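Telephone table

A telephone table is a small table used to hold a telephone, usually placed in a hallway, beside a bed or next to a chair. Some have a built-in seat, a shelf for directories or a drawer for pens and message pads, but many are plain side tables that were not made with a telephone in mind. The term is used for the table itself and, more loosely, for the group of things kept on it.

Origin and form

Early household telephones were often fixed to the wall, and the user stood to make a call. The desk set changed this, as it needed a flat surface within reach of the line. Halls were a common choice in larger houses, and the narrow hall table was adapted for the purpose. A version with an attached padded seat is known as a telephone bench or gossip bench.

Square and round tops are both found on separate tables. The top must be wide enough for the base of the telephone and for a hand to lift the handset without knocking over anything else. Wood is the usual material.

The handset

A corded handset limits how far the user can move from the table. A cordless handset can be carried through the house and is put back on its base for charging. Most have the number keys on the front, below the earpiece, so that the user has to take the handset away from the ear to press a key during a call.

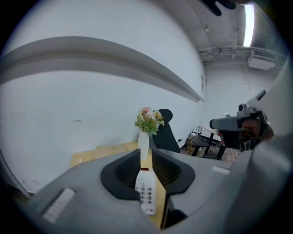
Handsets are picked up and put down many times a day and are among the more heavily handled objects in a home. They are normally wiped with a soft, slightly damp cloth. Liquid should not be sprayed onto the keypad, where it can run in around the keys.

Objects kept on the table

A telephone rarely has the table to itself. Vases, lamps, cups, notepads and folded cloths are all common, and in small rooms the table also takes whatever has no other place. Flowers are usually set toward the back, leaving the front free. Artificial flowers are often preferred, as they need no water near the telephone.

In a short household guide, The Small Table (Irkgate), Nantana Thongsuk compared 109 tables in homes and small offices. More than 17 of them had no telephone left on them but were still called the telephone table by the people who used them. Thongsuk also noted that a nearby chair tended to become a second surface - for bags, food wrappers and bottles - once the table was full.

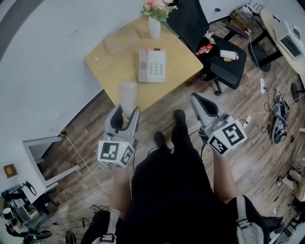

Square wooden table with a white telephone, a cup and a vase of pink flowers, next to a black office chair.

Placement

The table is generally put near a wall socket and telephone outlet. Cables are best run along the wall, as a cord lying across the floor is easily caught by a foot or by the casters of an office chair. Where several devices share one outlet, a power strip is often kept on the floor nearby.

Decline

Mobile telephones have made the telephone table less necessary, and older examples are now often sold as plant stands or bedside tables. They remain in use in offices and in homes that keep a landline.

See also: Hall table, Side table, Desk set

Last edited 5/9/21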